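The Long Way Around a Load of Laundry

By Folasade Fashola

The towel has been folded in half and nobody in the room is allowed to cheer yet. Osaze Okeke has a hand up, palm out, like a man holding back traffic. Club rules say a fold counts only when the arms have let go and backed away. The arms let go. They back away. The towel slides off the table and onto the floor, and the hand comes down.

"Halfway," says Okeke, and writes something in a notebook.

The Bassey Robotics Club meets in a ground-floor room that used to hold a photocopier and still smells faintly of toner. Its members are students, most in their second year, and all of them came in with grander ideas. Somtochukwu Dauda wanted to build something that could climb. Fatemeh Hosseinzadeh had a plan involving drones, which she'll still describe to you if you stand near her long enough. What they got was the Esterow Household Challenge, a student competition in which a two-armed robot has to deal with a family's washing. The winners get 70 minutes on stage at the final and, I'm told, a very nice plaque.

Their entry is called Clomine. The name was chosen by vote after a meeting that ran past midnight, and three members have since told me they voted for something else.

Clomine learns by being shown. A student takes hold of a pair of controllers and drives the arms through the chore, again and again, while the computer keeps a record of what the cameras saw and what the joints did. By the first week of August the club had 1,864 recordings it was willing to use. When I visited, the number was 2,176, and Hosseinzadeh could tell you which of them were hers by how annoyed the arms looked.
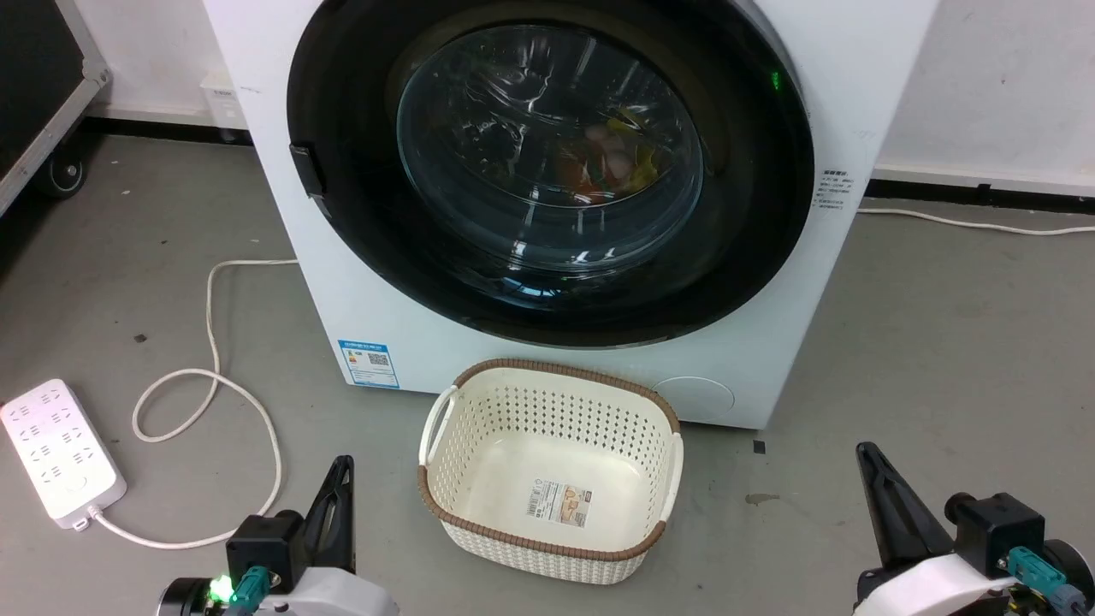
Doors are the current sore point. A person opens a washer without giving it a thought, usually while on the phone. Driving someone else's elbows through the same motion is closer to parking a trailer in the dark. Dauda is the best at it and has become slightly unbearable. He took up piano this summer and credits that. Okeke credits the fact that Dauda never signs up to clean the room, and so has more time to practice.

Halima Tijani, the club's adviser, spent years on factory arms before she came to teach. Those bolted the same part to the same bracket all day and were, she says, wonderful company. "A sock is a different shape every time you look at it," she told me. "I have students who can do the math on a satellite, and I've watched them lose an argument with a sock."

The trial run is on 22nd August, against a team from Mutodeck that has reportedly moved on to fitted sheets. Hosseinzadeh considers this showing off. She has never folded a fitted sheet herself and sees no reason a robot should be held to a higher standard.

Before I left they let me try the controllers. I got hold of a pillowcase on the fourth attempt, lifted it with real feeling, and dropped it on the wrong side of the table. Okeke asked if he could keep the recording. He filed it in a folder marked "Do Not Train."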